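Lultstead students teach a big arm to tidy up

It has been a busy summer for the robotics club at Lultstead, where the students have spent most of July and a good part of August (and more than a few lunch breaks) getting a full-size robot arm to pick everyday things out of a metal bin. Toys, bowls, brushes – if it turns up at home and has an awkward shape, somebody in the club has probably brought it in.

The project goes by the name Dolis, and it will be the club's entry in the Starnov Cup this fall. Teams there get 10 minutes to clear a bin they have never seen before, which sounds generous until you watch an arm think about a soft toy! The nine students on the team have logged 1564 practice picks so far, and they are hoping to add over 500 more before the contest.

Families and neighbors are warmly invited to come and see the work for themselves at the open evening on Thu 22 August, in the Janevski workshop behind the main hall. Students will be on hand to answer questions, and there will be lemonade and cookies for as long as they last. 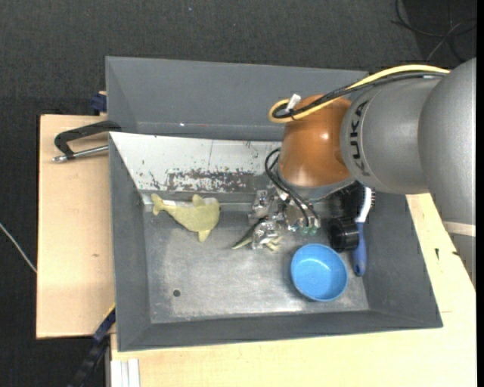 The Dolis team's KUKA arm at the bin, with plush toy, blue bowl and brush.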